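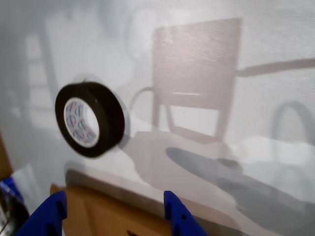 Rolo de fita preta com núcleo de cartão branco, marcado a azul e vermelho na face interior.

Caderno de oficina, Laboratório de Embalagem e Acondicionamento, Rinlow
15 de maio de 2025
Registo de Annelore Petersen

Assunto: ensaio de adesão de fitas em cartão canelado após condicionamento em câmara húmida. Continuação da série iniciada com o lote Rothe.

Os provetes foram retirados da câmara às primeiras horas da manhã. Foram preparados 32 provetes, dos quais 30 foram considerados aptos para ensaio. Os 2 restantes apresentavam dobras na zona de colagem e foram excluídos, ficando guardados na gaveta inferior com a respetiva etiqueta.

A fita foi aplicada no sentido das caneluras em metade dos provetes e perpendicularmente na outra metade. Manteve-se o rolete habitual, sem alteração de carga. O tempo de repouso antes do descolamento foi o previsto no procedimento interno. O Torben Weidemann propôs encurtá-lo na próxima série; a proposta fica registada, mas carece de validação. 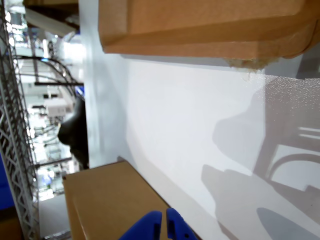 Nos provetes perpendiculares predominou a rotura na camada exterior do papel, com arrancamento de fibra. Nos restantes, a separação deu-se sobretudo na interface do adesivo. O resultado concorda com o observado na série seca, embora a dispersão seja agora superior. O provete 187 (numeração contínua desde o início do projeto) apresentou um valor anormalmente baixo e deverá ser reexaminado à lupa antes de qualquer decisão sobre a sua exclusão.

Anomalia de equipamento: o registador Uveo interrompeu a gravação durante o terceiro ensaio da manhã. Procedeu-se ao reinício e à repetição da leitura de zero. Os dados anteriores à interrupção encontram-se na pasta partilhada. Solicita-se aos colegas que não alterem o intervalo de amostragem sem anotação neste caderno.

Materiais: o fornecedor de Hostville confirmou a entrega do novo cartão apenas para setembro. Até lá, utiliza-se o remanescente do lote Rothe, reservado exclusivamente a esta série.

Pendentes:
Reexame do provete 187 (A. Petersen).
Verificação do cabo do registador (T. Weidemann).
Transcrição dos valores de descolamento para a folha de cálculo comum.
Revisão da redação do ponto relativo ao repouso, caso a alteração venha a ser aceite.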